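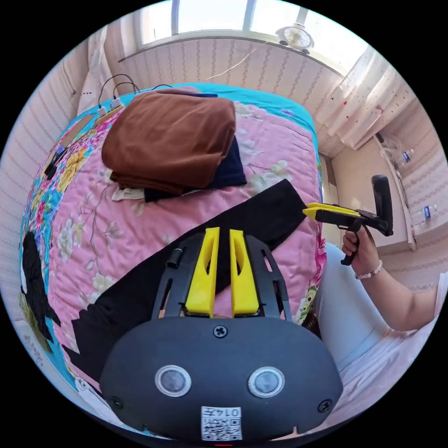

CLIDAMHOLM, May 5, 2026 — Rønning opens its second parcel counter in Clidamholm this morning. Doors at 9. Same staff, same phone number, more shelves.

The counter takes drop-offs and pickups for Unus account holders and walk-in customers. Over 500 households signed up for pickup notices in February, when the waitlist went live. Evening hours until 7, Saturdays till noon. No fee for the first 19 days a parcel is held.

"People were driving across town for a shoebox," said Ileana Cârstea, branch manager. "We heard it alot."

Returns need a printed slip. Large freight still goes thru the old depot, door 3.

Media contact: Rønning front office, ext. 3921.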